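Doltlow Campaign Yard Sign Kit, 40 Count

Item group: Election Supplies / Yard Signs / Local Races

The Doltlow kit is a ready-to-print set of yard signs for candidates in local and county races. It includes 40 printed signs, 40 wire stakes and a bundle of tie straps for carrying. You send the artwork, we print both sides, and the order ships flat in one carton.

Most of our buyers are running for school board, town council, county clerk or sheriff. They don't need a thousand signs. They need enough for the main roads and the yards of people who said yes at the door. One kit is usually enough for a ward or a small township. For a countywide race, look at the bulk page, where the price per sign drops.

What's in the carton

40 signs, two-sided, white background
40 wire H-stakes
5 tie straps
1 proof sheet, matching the art you approved

Artwork

Send a PDF or a high-resolution PNG. We print up to two colors on the standard kit. Full color is an upgrade and adds a day to the print time. If you don't have artwork, pick one of our 13 stock layouts and give us the name, the office and a short line of text. Keep the short line short. A driver going past has time for a last name and an office, and anything longer turns into gray fuzz. 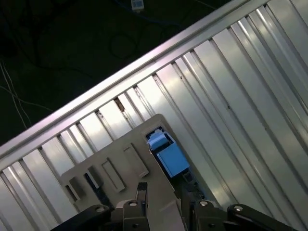
Dark letters on a light background read best from the road. Red on blue looks fine on a screen and poorly at dusk. If you send us red on blue we will print it, but the proof will come back with a note asking you to confirm.

"Paid for by" line

Many states require a disclosure line on printed campaign material, and some set a minimum type size. We leave a strip along the bottom edge for it. We don't write this line for you and we don't check it against your state's rules. Call your county election office before you approve the proof. Signs printed from an approved proof can't be returned for missing or wrong disclosure text.

Stakes

The standard wire stake goes into ordinary lawn soil by foot pressure. For hard clay or gravel shoulders, order the Vustcombe heavy stake, sold separately in packs of 10. It is thicker and takes a mallet. The two stakes can be mixed in one order, and both fit the same sign.

Placement

Rules on where signs can stand vary a lot from town to town. Public right-of-way is off limits in many places, and road crews will pull signs they find there. Get permission from the property owner every time, including for vacant lots. Polling places have their own distance limits on voting day.

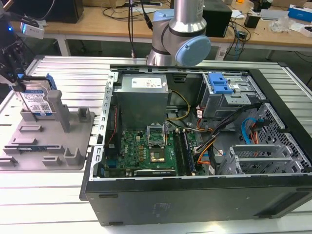

Some towns also limit how early signs can go up and how soon they must come down after the vote. Put the removal date on your calendar when the signs arrive.

Print and shipping times

Standard orders print in 5 business days after proof approval. Proofs go out the next business day if the art is in by noon. October is our busiest month, and rush printing may be closed for part of it. Orders approved over a weekend enter the line on Monday.

Reorders

We keep your art on file through the end of the election cycle. A reorder of the same sign needs no new proof. If you change anything, even a comma, it counts as new art. Candidates who move on from a primary to a general election often keep the same sign so the old ones can go back out.

Storage

Stack signs flat and out of the sun. Pull the stakes before you stack them, or the wire will crease the panels underneath.

Goes with

Vustcombe Heavy Stake, pack of 10
Mandagi Door Hanger Set, one-sided or two-sided
Fliltard Clipboard Walk Kit, with pen holder and rain cover

Who can order

Any candidate, party or ballot measure group. We print for all sides and don't turn down work over party. We do not print signs that give a false voting date or polling location, and we do not print signs made to look like official election notices.

Returns

Blank stakes and unopened accessory packs can come back within 40 days. Printed signs are custom work and are final, except for print defects. If a panel arrives bent or misprinted, send us a photo and the order number and we'll replace it.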